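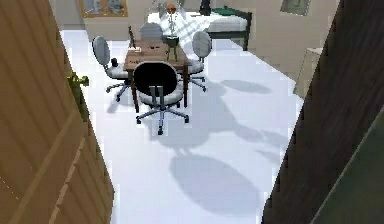

Test home, simulator view: the table room from the doorway.

Filed under: Grants and Projects / Workplace Automation

Progress report to the Bevby Fund, second period
Prepared by Etornam Sulemana, project lead, Hivo
2023-09-26

Background

Hivo cleans and resets furnished rentals between stays. The grant pays for a trial of floor robots in that work and for a study of what the robots change for our cleaners. The robots sweep and mop. People still do the beds, the kitchens, the bathrooms and the final check.

We agreed with the Fund that no robot would go into a rental until its route had been run in simulation. This report covers the simulator work and the first stage of staff training. It also covers two matters we need the Fund to decide.

Work completed

The simulator is running on our own office machines. Trurkomport, our software supplier, delivered it 2 weeks behind schedule, and we made up part of that time by starting staff sessions on an early build. We have logged 1506 simulated runs through the test home. Each run ends in a pass, a stop or a call for help. A call for help means the robot has asked a person to move something or to take over.

Most calls for help came from chairs and from narrow openings between doors. Office chairs on star bases are hard for the planner because the legs spread wider than the seat post and the chair may be turned any way. The early build treated the post as the whole chair and ran into the legs. The current build treats the full base as blocked, so the robot leaves a ring of unswept floor under each chair. Our cleaners pointed this out in the first session, and said they would be the ones finishing it by hand. We have added that work to the time study.

Bedrooms have gone better. With open floor between the bed and the storage furniture, the robot plans long straight passes along the boards and finishes with an edge pass. Mirrors that reach the floor are now marked by hand on the map, after the early build read the reflected floor as more room to clean.

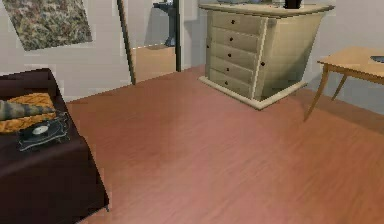 Changes for staff

Four cleaners have finished the first stage of training. They learned to start a run, read the map and answer a call for help. Ekow Kwofie, who was a shift lead before the project, now spends half his week on robot supervision. His pay grade was raised to match. The other three keep their grade for now, and this was the main complaint in the group interviews.

Hours have not been cut. We gave staff a written promise on this for the length of the grant. Several said they would like to know what happens afterward, and we have no answer for them yet.

The interviews also raised walking. At present a cleaner works through a home room by room. With a robot, the same person clears the floor in one room, leaves to do a bathroom, and comes back when called. Two people said the interruptions would bother them more than mopping does. We will test a setting that holds calls until the cleaner has finished the current room.

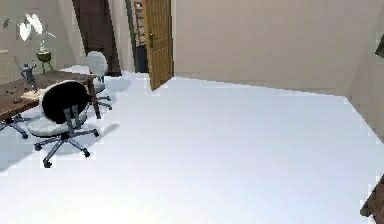 Our next task is the clearing list, the short card that tells a cleaner what to do before starting a robot. The first draft had too many items, and cleaners ignored it. The new draft keeps to chairs, doors and loose things on the floor. An office chair left out from the desk, with its wheels spread over open floor, should be pushed in before the run. A door left partway into the room should be opened fully or closed, so the robot does not have to guess at the gap. Desktops are left off the card because the robots do not go there. Trurkomport will put the same wording on the handset screen.

Budget

Spending is within plan except for training. We overspent that line by $800, all of it paid hours for cleaners attending sessions outside their shifts. We ask the Fund to let us cover this from the travel line.

Decisions requested

1. Approval to move $800 from travel to training.
2. Approval to start the first live runs in October, in the Dela Peña apartments, with a trained cleaner present for every run.

Risks

The simulated home is tidier than most rentals after checkout. It has no bags, cords or wet floors in it, and the live runs will show how much that matters. Ekow has asked for the right to stop a run without giving a reason, and we have agreed.

Comments

R. T.: Will the time study be published? We clean dorms and have the same chair problem.

Etornam Sulemana: Yes, once the live runs are in it.

mopandbucket: Glad the extra training hours were paid. At my last job they weren't.

Guest: Who answers the calls if the trained person is out sick?

Recent items
Bevby Fund: reporting dates and forms
Hivo progress report, first period
Paying staff for training time: notes for grantees
Dela Peña apartments: notice to residents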